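The quilts that remember
By Siiri Mäkelä

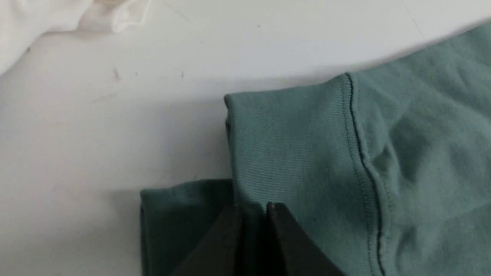

Ask a family what they want to keep after a funeral and the first answers are the expected ones, the watch, the wedding ring, a box of photographs. Give them a cup of tea and another half hour and somebody will mention the gardening shirt. That's the moment Rillo was set up for, and I have been longing to write about it ever since my aunt's quilt came home from there last March.

Rillo is a sewing room above a bakery in Cosham, and it makes memory quilts from the clothes of people who have died. Families bring in a bag (or four bags, in our case) and sit down at the long table with Dradano Huttunen, who trained as a tailor and then spent 10 years arranging funerals. He's a wonderful listener. He wants to know which cardigan went on holiday and which one she wore to shout at the football, and he writes it all down on brown paper labels, one pinned to each thing.

Then nothing happens for 30 days! The bags go up on a shelf and the scissors stay in the drawer. Plenty of people ring in that time to ask for a jumper back, and back it goes, no charge and no questions. My cousin reclaimed a dressing gown and still wears it on Sundays.

The cutting itself is slow, careful work. Shirts are easy enough, but anything stretchy has to be backed with light cotton or it pulls the whole quilt out of shape. Pockets are kept whole wherever they can be, and this is the part I love most, as families slip things into them. One quilt I saw had an order of service in the breast pocket, folded very small. Another had a bus ticket.

Ours took 119 pieces. It has Aunt Helmi's good blouse in the middle and her awful checked trousers all round the border, and at her memorial lunch it lay over the piano while people came up and found the bits they knew. "She wore that to our wedding," a neighbour said, patting a square of navy blue, and off we went into a story none of us had heard before.

The quilt lives on my sofa now. The cat has claimed the trouser end.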